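24 November 2018

Writing fast, train in ten min. Open day at Safavi, the place behind Britorwood station. Thought there'd be maybe a dozen of us. About 54 signed in! Badge says "Vistor". Keeping it.

Got a spot near the second bench, the one with the grid top and the glass bowl with the gold wavy rim. Grandma had one a bit like it. 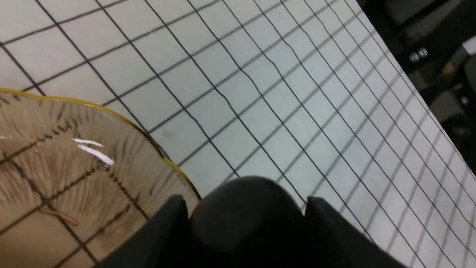

Photo: Safavi open day handout, p. 3

They talked a lot about glass. Clear stuff is hard for the cameras, the lines on the table show right through and bend. I'd never thought about that. Asked how hard the fingers squeeze, got a long answer, understood half. Must look it up.
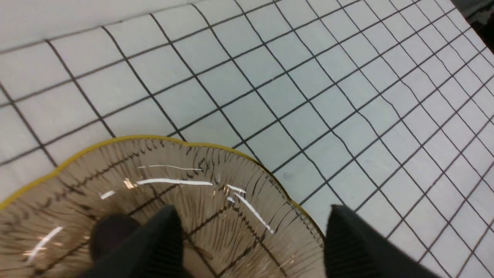
Coffee was awful, cookies good. Man from Ollside kept asking what it all cost and got nowhere. I wanted to know about cloth, becuase that's what we'd need at Trumwood, 400 bags on a busy day and every one flops its own way. They said straps are easier to go for than the body of the bag. Makes sense, I pick mine up by the strap too.

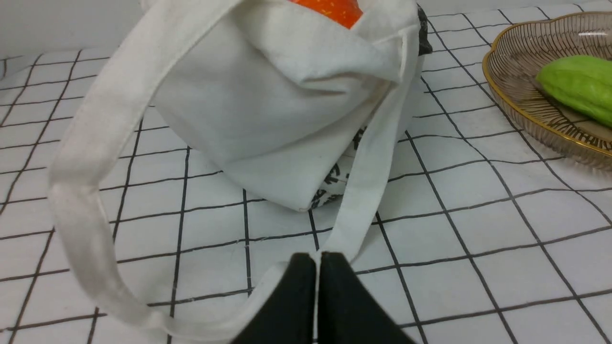 Sofia Baptista said on the way out that she would wait until March before asking for a quote, they change the software so often that anything we saw today will be old by then. Maybe. I'd rather ask now and be on the list.

Feet hurt. 30 pages of handouts to read. Platform changed, gotta run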